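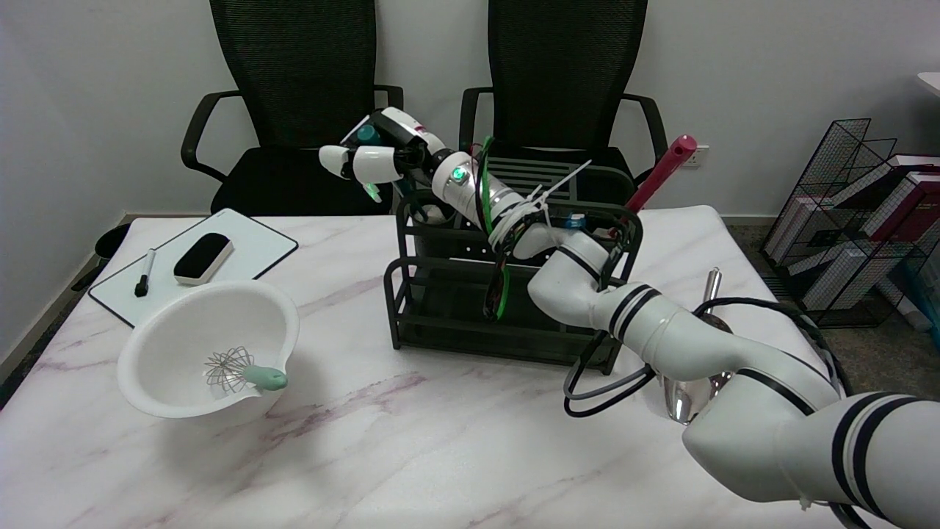
Chapter 4
Sharing a Kitchen: Space, Tools and Time

Most small food businesses do not begin in a kitchen of their own. They begin at home, move to a rented kitchen for a few hours a week, and take on a lease only when the orders justify it. This chapter deals with the middle stage. It explains how shared kitchens are organised, what they charge for, and how to judge whether one suits the food you plan to make.

By the end of the chapter you should be able to:

- tell the difference between hourly, block and membership hire
- work out the true cost of a session, including setting up and cleaning down
- draw up a list of the tools you need to bring and those you can expect to find
- read a hire agreement and pick out the terms that affect you most

Key terms: block hire, clean-down, cold storage, deposit, dry store, session

4.1 What a shared kitchen offers

A shared kitchen is a room fitted out for preparing food to sell and used by more than one business. The owner looks after the building, the fixed equipment and the waste contract. The businesses that hire it look after their own ingredients, their own records and the state of the worktops when they leave.

Kitchens differ a good deal in what they include. Ovens, sinks and fridges are nearly always part of the price. Hand tools such as ladles, whisks and tongs may be provided, but they go missing, and many bakers and cooks keep a marked set of their own. Storage is usually charged separately.

Case study: Stulludon Kitchens

Stulludon Kitchens has 12 regular hirers and two preparation rooms. Sessions last four hours. Honier, a soup maker, takes a morning session and starts at 6 a.m. so that its deliveries can leave before lunch. Coetzee, which makes pickles and relishes, prefers evenings, when the larger room is quieter and the jars can be left to cool overnight in the dry store.

In May, Honier filled 681 tubs. Almost two hours of each session went on setting up, labelling and clean-down - time that had not been allowed for in the first budget. The business had priced its soup as if all four hours were spent cooking.

Before you read on, list every task in a session that does not involve cooking. You will need the list for the costing exercise in section 4.3.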